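Fandeck Household Handling Project
Progress report to the Nistero Fund, second reporting period
Prepared by Bogdan Manole, project lead

Dear friends at Nistero,

Thank you for your patience with this one. I know it was due before August was out, and I asked for the extra days because I wanted to be able to tell you how the story ended, or at least how the current chapter ended, before I sat down to write. Most of this report is about a fault. I'll cover the ordinary progress too, but the fault took up the better part of the period and shaped almost everything else we did, so I'd like to start there and tell it properly.

What we set out to do this period

As you'll remember from the plan, the goal was to record people doing small household jobs with the hand-held grippers, and then to use those recordings to teach the robot arm the same jobs. We had four families of task on the list: drawers, soft items, table clearing, and what we have been calling "fetch from storage," where something has to be found inside a piece of furniture and brought out. The hand-held grippers are the same shape as the ones on the arm, and each one carries a marker cube so that the software can work out where the hand is and which way it is pointing. If the marker reading is right, the arm has a fair chance of repeating what the person did. If it is wrong, even by a little, the arm will do the wrong thing with great confidence, and that brings me to the incident.

The incident

On a Wednesday, a little before lunch, we were running the arm on a drawer task for the first time with a policy trained on our own recordings. It had done well on the table tasks and we were all in a good mood. The arm opened the drawer, moved in toward the item, and then kept going down. It pressed the fingertips into the bottom of the drawer and did not let up. The force limit should have stopped it right away. It stopped late, and by then the drawer bottom had cracked and one of the fingers had come away from its mount. A piece of the finger flew out and landed on the floor near where our operator was standing.

Let me say clearly that no one was hurt. The operator was outside the taped line, was wearing eye protection, and hit the stop button without having to think about it. I was very proud of how calmly it was handled. I was also shaken, and I think it is right to tell you so. We shut the arm down, took the power off it, and kept it that way until we understood what had happened.

What we found

There were two separate problems, and it took us a while to see that, because each one looked like a full explanation by itself.

The first was in the recordings. The marker cubes sit on a printed bracket at the base of each gripper. The brackets had been fitted with a batch of screws that were slightly too short, and with use they worked loose. The cube on the right-hand gripper had tilted forward by a small angle. You could not see it by looking, and you could hardly feel it unless you held the cube between finger and thumb and wiggled it. Because the cube is at the base and the fingers are a good way out in front of it, a tiny tilt at one end turned into a real error at the other. The software believed the fingertips were lower than they were. In open space on a tabletop the arm had enough give to get away with it. In a shallow drawer it had no room at all.

We went back through everything recorded with that bracket. Of the 165 recordings in the set, 54 showed the drift badly enough that we have pulled them out completely. I had hoped we could correct them after the fact, and we did try, but the tilt changed from one session to the next and sometimes during a session, and in the end I decided I would not want to stand next to an arm that had learned from them. They are set aside in a separate folder and clearly labeled so that they can't wander back in.

The second problem was in the arm itself, and it is the one I lose more sleep over. The force limit was switched on, but the setting we were using had been carried over from an earlier job where we were pushing on a heavy door. It had never been lowered for work with furniture. It was written down in a settings file that everyone assumed someone else had checked. The Skultwood engineers, who look after the controller for us, were very kind about it and went through the logs with us line by line on the phone. The controller did what it had been told to do. The mistake was ours, and more exactly it was mine, as I had signed the sheet for that run.

What we changed

The brackets were redesigned with the help of the Tudose workshop. The new ones have a longer screw with a locking washer, and there is a small peg that keeps the cube from turning even if a screw backs out. We fitted them to both hand-held grippers and also made a spare pair.

Every recording session now starts and ends with a check. The operator sets the gripper tips into a metal block that is fixed to the bench, and the software compares where it thinks the tips are with where we know they are. If the answer is off by more than 2 millimeters, the session stops there, and if it fails at the end of a session, everything recorded since the last good check is thrown out. I'll admit there was some grumbling about this in the first week, some of it from me. It has already caught one problem, a smudged marker face, that we would otherwise have missed.

The force limit now lives on the run sheet itself, written in by hand by the person running the arm and checked by a second person against the screen. The safety line has moved back, and there is a clear shield between the arm and the operator for any first run of a new task. Eye protection was already the rule and remains so.

We also agreed that no new policy goes onto the arm at full speed until it has been through a slow run with a sheet of soft foam in place of the real drawer bottom. It looks a bit silly, and it works very well.

Re-recording

With the new brackets on and the checks in place, we went back to the hand-held work. I had expected everyone to be weary of drawers by then, and I can report that spirits were better than I deserved. We took the opportunity to be choosier about what goes in the drawer. In the first round we had leaned heavily on boxy, solid things, which are easy to grip and don't teach the arm much about being gentle. This time we have brought in more soft and awkward items, the folded umbrella being everyone's favorite and also the hardest.

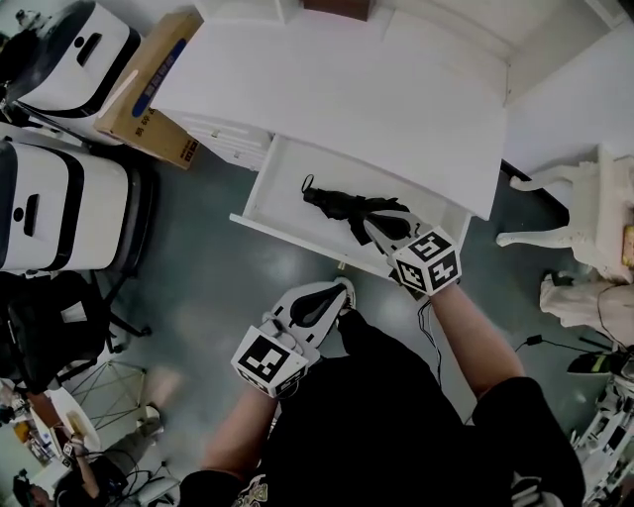 An umbrella is a good teacher. The fabric gives way when you close on it, the strap likes to catch, and if you come in too low you feel the drawer floor through the fingertips before you have hold of anything. We have asked our operators to slow down for that last part of the reach and to pause for a moment when the fingers have closed, before lifting. Those pauses give the software a clean point to work from, and they seem to make for a steadier lift as well.

We have also changed how we handle the recordings once they are made. Someone other than the operator now watches each one through before it is accepted. It adds time to the day, and it is dull work toward the end of an afternoon, so we share it out and stop when eyes get tired.

Where this leaves the plan

We are behind, and I'd like to be plain about how far. Table clearing is finished for this stage. Soft items on an open surface are in good shape. Drawers are being re-recorded now, and the arm has not yet gone back to a real drawer; it has done its slow runs over foam and passed them, and the first run with wood underneath is waiting on the new finger mounts from Tudose. Fetch from storage has not begun and will move into the next period. I would put the whole delay at 2 months, and I think we can win a little of that back, though I'd rather you didn't hold me to it.

On money, the replacement finger, the repaired drawer, the new brackets and the shield all came out of the equipment line and did not empty it. The extra recording hours are the larger cost. I would like to ask your permission to move the unspent travel money across to cover them. A revised budget is attached, and the only changes are in those lines.

What I'd like from you

Besides the budget question, I have one request. When we first wrote the plan together, we agreed that the final demonstration would take place in an ordinary home with guests in the room. I still want that very much. I would ask that we hold off setting a date until the arm has completed a good long stretch of drawer work with the new limits and no stops. I'd also be glad if someone from your side came to visit before then and watched a slow run from behind the shield. You would be most welcome, and the coffee has improved since your last visit.

The full incident log, the old and new run sheets and the bracket drawings are all in the shared folder. Please pass the bracket drawings on to your other grantees if any of them are using marker cubes. I would be happy to talk it through with them by phone.

With warm thanks from all of us at Fandeck,

Bogdan Manole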